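**Monthly safety check, holiday flat, Similstead**
Checked on 2nd May, before the first guests of the season.

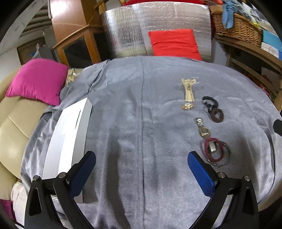 Living room. Grey cover, spread out.

Marks used: OK = in order. W = works but must be watched. X = repair before guests come.

**1. Entrance and stairs**

- [x] Door closes and locks from inside without key: OK
- [x] Handrail fixed at both ends: W. The lower bracket moves a little when I pull it. I tightened the screw in March and it is loose again, so probably the plug in the wall is too small. I will put a longer one.
- [x] Light on stairs: OK
- [ ] Edge strip on top step: X. One corner stands up and a foot can catch on it. Glue is bought but not yet used.

**2. Smoke and gas**

- [x] Smoke alarms, 2 pieces, test button pressed: OK, both loud. The one in the corridor is a Momis and its battery cover is stiff, please do not force it with a knife.
- [x] Carbon monoxide alarm near boiler: OK. Replace date is written on the side with marker.
- [x] Gas tap under cooker turns fully: OK
- [x] Fire blanket in kitchen: OK, hanging on the hook again. Last time it was in the drawer with the towels, where a guest would never find it.

**3. Electricity**

- [x] Safety switch trips when tested: OK
- [x] Sockets firm in wall: W. The socket behind the fridge has a small crack in the plate. No metal is to be seen, but the plate should be changed.
- [x] Cables of lamps: OK
- [ ] Extension lead in bedroom: X. It was lying under the rug. I took it away. If guests need a lead, give them the short Clisier from the cupboard and ask them to keep it on top of the floor.

**4. Furniture and fabrics**

- [x] Covers free from burns and holes: OK. The grey one has a soft surface that shows every touch of the hand. Light and dark patches are only the direction of the pile, so please do not write them down as stains.
- [x] Fire label on sofa: OK, still readable
- [x] Bookcase fixed to wall: OK
- [x] Blind cords tied up high: W. Bedroom cord was hanging down again. The hook is at the correct height, but the instruction card for guests does not mention it. I will add one sentence.

**5. Water**

- [x] Hot water at bathroom tap: W. Almost 50 degrees after two minutes, a bit too hot if children are staying. Mixer to be turned down.
- [x] Shower head cleaned, taps run for 5 minutes: OK
- [x] Bath mat grips: OK, new one from Bisht

**6. Outside**

- [x] Balcony rail, all 34 bars pushed by hand: OK. Paint is coming off near the corner but the metal is sound.
- [x] Drain free of leaves: OK

**To be done before arrival of guests**

1. Glue the edge strip on the top step, leave overnight.
2. Turn down the mixer and measure again.
3. Order plate for the fridge socket.

Handrail can wait until the long plugs are delivered, but it must be checked again at each change of guests.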